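Panyasiri Gallery
Reading time: 3 minutes
Print this page | E-mail this page

1/9
Panyasiri Gallery is pleased to announce its spring exhibition of botanical watercolours, which opens to the public in February. The exhibition brings together 51 works by Duangjai Prasertsri, most of them painted in her garden studio over several wet seasons.

2/9
The artist works from living plants and does not use photographs. Each sheet begins with a light pencil drawing, followed by thin washes of colour. A single leaf may take up to 60 washes before she considers it finished.
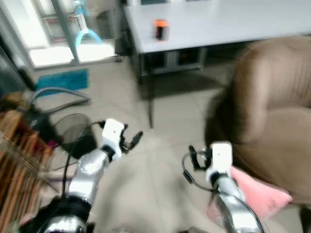 Pale floor tiles, with the two arms reaching forward.

3/9
Visitors often ask how botanical painting differs from flower painting in general. A botanical plate is expected to be correct. The number of petals, the way a leaf joins the stem and the shape of the seed must all agree with the plant itself.

4/9
The largest work on display is the Dranetti series, a set of ginger studies named after the paper on which they were painted. The paper is heavy and slow to dry, and it holds fine detail well. The series is being shown complete for the first time.
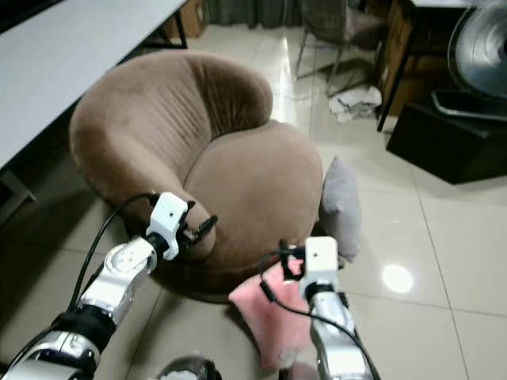

The brown armchair, with its curved back and wide seat.

5/9
Charoen Kaewkla has written the exhibition guide. His essay considers the use of empty space in the ginger studies and the artist's preference for fading or damaged leaves. Printed copies are available at the desk, and a large-print edition may be requested.

6/9
Several smaller sheets are shown unframed in flat cases. Lighting in that part of the gallery is kept low to protect the colours – please allow your eyes a moment to adjust.
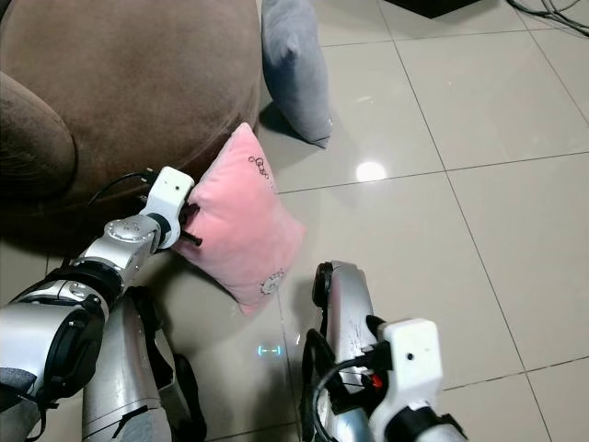 Flash must not be used anywhere in the exhibition, and bags larger than a sheet of A4 paper should be left in the lockers by the entrance. Pencils may be used for sketching. Ink, paint and charcoal are not permitted.

7/9
A drawing class for beginners will be held in the upper room at 2 p.m. on each Clinine open afternoon. Paper and pencils are provided. Places are limited and should be reserved at the desk.

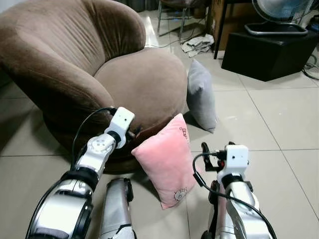
8/9
Prints and catalogues
Misitz has produced a signed print of the torch ginger study in an edition of 200. Prints are sold unframed in a card tube. The catalogue reproduces every work in the exhibition at reduced size, with notes by the artist on each plant.

9/9
Admission is free. The upper room and the flat cases can be reached by lift. Questions about group visits should be sent to the gallery office, which replies to messages between 10 a.m. and 4 p.m.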